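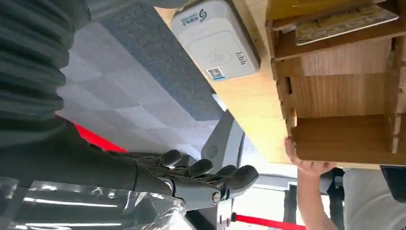
Black robotic hand, with plastic wrap around the forearm.

Print | E-mail this page

Stop Shopping for Gabions by the Wire

I sell wire baskets for a living, or at least I did for a good long while before I moved over to the estimating side, so take this as a complaint from inside the house. The way people buy gabions is nuts. They'll spend weeks comparing wire coatings and mesh openings, they'll call back to haggle over the lacing wire, and then they'll fill the whole thing with whatever the cheapest truck in the county happens to drop in the driveway.

A gabion is a cage full of rocks. I know that sounds like I'm talking down to you, but I really think the word "gabion" does some damage here. It sounds like a product. You picture the basket, because the basket is what comes on the pallet with a spec sheet and a brand tag. The rocks are just rocks. But the rocks are the wall! The basket's job is to keep them from wandering off. Nearly all of the weight holding your bank back is stone, and yet I've seen bid packages with a full page on the wire and one line for the fill that said "clean rock, locally sourced." Clean compared to what? Local to whom?

I got religion on this at Guillot Creek. It was a small job, 13 baskets along the outside of a bend where the water had been chewing toward a gravel access road. The landowner had done his homework on the cages and bought nice ones from Caltach, heavy wire, good coating, panels cut square (you would be amazed how many aren't). I had no quarrel with any of it. Then he saved himself a bit of money by filling them with stone out of his own field. Some of it was fine. A lot of it was flat, shaly stuff that you could split with your boot heel, and plenty of it was small enough to go right through the mesh if it sat at the wrong angle.

I came back in September, after a couple of winters had been at it, and the cages looked terrific. Not a broken wire that I could find. But the tops had sunk like old couch cushions, and the faces had bellied out toward the creek, and you could see daylight in places where you should've been looking at rock. The shale had come apart, the small pieces had washed out, and everything left had settled into the gap. He asked me if the baskets were defective. I told him the baskets were the best thing about that wall, and I don't think he liked me much for it.

So what should people be asking about? Hardness, first. I want stone that doesn't crumble when it's been soaked and frozen and soaked again. If the quarry has test results, read them. If they don't, go look at a pile that's been sitting outside for a few years and see what's lying around the bottom of it. A skirt of flakes and crumbs tells you plenty. It costs nothing but gas, and it's a nice morning out, if you're the sort of person who likes quarries, and if you've read this far I'm guessing you might be.

Then size. The small end matters most, because anything smaller than the mesh opening is just visiting. I like everything bigger than the opening by a comfortable margin, and I like a mix of sizes above that so the pieces can lock together. People go too big as well. They'll order handsome boulders that look wonderful in the truck, and then there are only a few to a basket, with great big holes between them, and the wire gets pushed out wherever a corner sticks. You can't pack a basket with trophies.

And shape! Round river stone is pretty and I understand why folks want it, especially around a patio. It rolls, though. It'll slump in the basket where angular stone would bite. If you love the look, put the round ones on the face by hand and back them up with crushed quarry rock where it doesn't show. Plenty of landscapers do this already and won't tell you about it unless you ask, which I think is silly, because it's a perfectly respectable way to build a wall.

Now, I can hear the objection, since I used to make it myself from the other side of the counter. Wire does matter. Of course it does. Put cheap, thinly coated wire in salty ground, or in a stream that throws gravel at it every spring, and it'll go, and when it goes the stone goes with it. I'm not telling anybody to buy junk. But the wire market is in decent shape. The reputable outfits publish what they sell, the coatings are described in language you can compare from one sheet to the next, and if you match the coating to the site you'll mostly be all right. The difference between a good basket and a slightly better basket is small. The difference between good stone and bad stone is a wall or a pile.

Money is where the argument usually gets stuck. On a job I priced near Priltutero last year, going from the bargain fill to proper crushed rock from a quarry farther out added $3,000 to the number, and nearly all of it was trucking. The client just about fell off his chair. This was the same client who had already said yes to the premium cages, without blinking, because the brochure had a nice chart in it. I asked him to picture pulling those baskets apart in a few years, digging the mush out, and paying for rock and trucking all over again, plus a machine, plus whatever the slope had done in the meantime. He took a weekend over it and called back on Tuesday and said fine, send the good rock. (He also asked if I could knock something off the cages. They always do.)

I'd go further and say the stone should be picked before the basket. Find out what your nearby quarries sell, in what sizes, and at what price delivered. Then choose a mesh that suits it. We do it backward. We pick a mesh opening out of a catalog and go hunting for a rock that fits, and if the only quarry with that gradation is two counties over, well, there goes your budget, and that's exactly when somebody's cousin turns up with a dump truck full of broken sidewalk.

About broken sidewalk. I don't hate it. Recycled concrete can be a sound fill if it's clean and hard and broken to size, and I like the idea of it staying out of the landfill. What I hate is the mystery load, with brick ends and asphalt and a bit of somebody's bathroom in it, and rebar sticking out where a kid might climb. If you're using concrete, go see it first. Same rule as the quarry.

There's the labor too, which gets even less attention than the stone. A basket needs to be filled in layers, with the bracing wires put in as you go up, and somebody has to get in there with gloves on and actually place the face. A machine can dump the middle. It makes a mess of the front. I've watched a crew fill eight baskets before lunch with an excavator bucket and every single one was pear-shaped by dinnertime, and you can't un-pear a basket. The foreman said they'd straighten up once the backfill was in. They did no such thing. I'd pay for a slow crew that knows how to stack over a fast crew with a big bucket any day, and I'd pay for that before I'd pay for the fancier coating.

While I'm grumbling, please don't skip the fabric behind the wall. I've used a filter cloth called Datis on the last few jobs and been happy with it, but I'm not fussy about the name on the roll. What I'm fussy about is having something back there that lets the water through and keeps the soil where it is. Gabions drain beautifully, everyone says so, it's on every brochure, and they'll drain your hillside right out through the front of the wall if you let them. The cloth is cheap. Overlap it properly and don't let the crew drag stone across it.

I did have one fellow argue with me about all this at a supplier's open house, over a paper plate of potato salad. He had 700 feet of gabion along a rail spur and said his crew had thrown in whatever was lying around the yard and it hadn't budged. Good for him. I asked what was lying around the yard and he said granite ballast, left over from the track work. Well, sure! He'd filled his baskets with hard, angular, well-sized crushed rock and thought he'd gotten away with something.

I'd like to see suppliers get better about this too, mine included. Put the fill on the front page of the quote. Ask the customer what rock they've got before you ask how many baskets they want. Caltach has started putting a stone guide in the bundle with the lacing wire, a single sheet, easy to read, and I think it's great, although it would be greater if it arrived before the order instead of strapped to a pallet that's already been paid for. By then the rock's usually sitting in the driveway.

If you're planning a wall this year, go visit the quarry before you call anybody about cages. Wear boots, bring a hammer if they'll let you use it, and ask to see the old pile at the back.

Print | E-mail this page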